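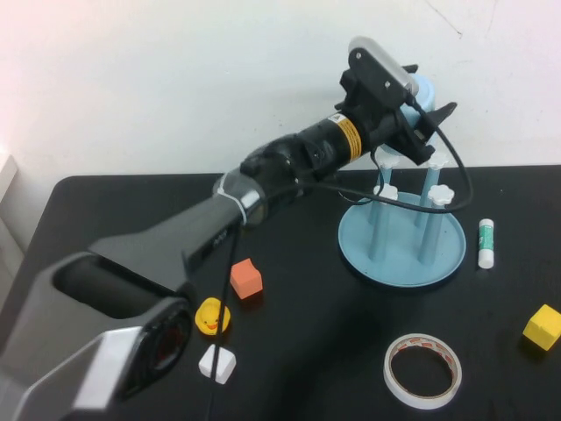 Randen peg stand – frequently asked questions

What is the stand for?
It holds small household things that would otherwise end up spread over the table or the worktop: cups, keys, hair bands, rings of measuring spoons, children's bits and pieces. Most of our customers keep it in the kitchen or the bathroom. We also sell a fair number to nurseries.

Which colours can I get?
Light blue is the standard colour and always in stock. Cream and dark green are made in batches, and the next batch is due in January. If you want one of those, leave your email address on the product page and we will write when they are ready.

Why does the base have a raised rim?
It catches drips and stops small items rolling off. You can also put loose things on the base itself, under the pegs. If you hang wet cups, tip the water out of the base at the end of the day.

How much weight will it take?
Up to 200 grams on each peg. Try to load both sides evenly. With one heavy mug on its own the stand can tip if knocked, so put that mug on a lower peg.

Can it go in the dishwasher?
No. Wash it by hand in warm water with a little washing-up liquid and leave it to dry upside down. Don't use scouring pads or bleach. Tea stains usually come off with bicarbonate of soda on a damp cloth.

Will it mark my table?
Not on glass, laminate or sealed wood. On oiled or waxed wood we suggest the felt ring, sold separately. Very dark tabletops show up water marks and dust whatever you stand on them, and the felt ring doesn't help with that.

Is it a toy?
It isn't sold as one. Plenty of families use it for tidying up toys, and it works well with rings and anything on a loop of string. Bath ducks, building blocks and the like have nothing to hang by, so they will need a basket or a box – our Turley tray is the right depth for them. Please don't leave a child under three alone with the stand.

A peg has come loose. What should I do?
Push it back in with a quarter turn clockwise. If it still wobbles, email us a photo and we will post a new peg free of charge. Hemant Awasthi deals with spare parts and normally replies within two working days.

Do Pranance hooks fit on it?
The small ones do. The large ones slide off.

Where can I buy it?
From this website, or over the counter at Vermeulen. The shop doesn't keep the felt rings, so order those from us.

Can I buy in bulk?
Yes. Orders of 19 or more go out by pallet and take a little longer. For 100 or more, write to Dimas Yusof for a price before you order. Nurseries and schools can pay by invoice.

What does delivery cost?
Delivery is free on orders over £75. Below that, the charge is worked out at the checkout from your postcode.

Can I send it back?
Within 30 days, unused and in its box. Return postage is yours to pay unless the stand arrived damaged.

Page last updated March 2, 2022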